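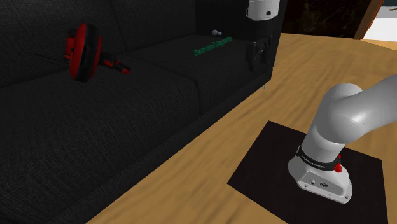 Annick MacLeod told me that the worst thing you can do with a slow drain is wait until company's coming. She's been fixing other people's pipes in Mosomville for 13 years, and I'd barely gotten my coat off when she started in on it. I hadn't asked a question yet!

We met at her kitchen table over very strong coffee. I wanted to know how she got into plumbing in the first place – she'd been selling shoes before that, over in Pladisier.

"My landlord wouldn't come," she said. "I called him 10 times in March. So I got a library book and took the trap apart myself, and I flooded the bathroom. Then I put it back together and it drained fine. I was so pleased with myself I went and told the neighbors."

The neighbors, of course, had drains too. One job led to another, and she ended up apprenticing with a small outfit called MacDonald (long gone now, there's a bakery in the building). I asked if they were nice to her.

"Some of them. One guy never learned my name. I passed the exam before he did, so, you know."

What does she get called for most? Hair, she said, and then grease, and then hair again. She's not a fan of the liquid stuff in bottles. "People pour in a whole jug, it sits there, and then they call me and I've got to stick my hands in it. Tell me first, at least."

Her first bill was for $77 and she still has the carbon copy, in a drawer with the takeout menus. I asked about the biggest one she's ever written. $1,227, for an old house on the Enditz road where the line had filled up with tree roots.

"Lovely people," she said. "They sent me home with a pie."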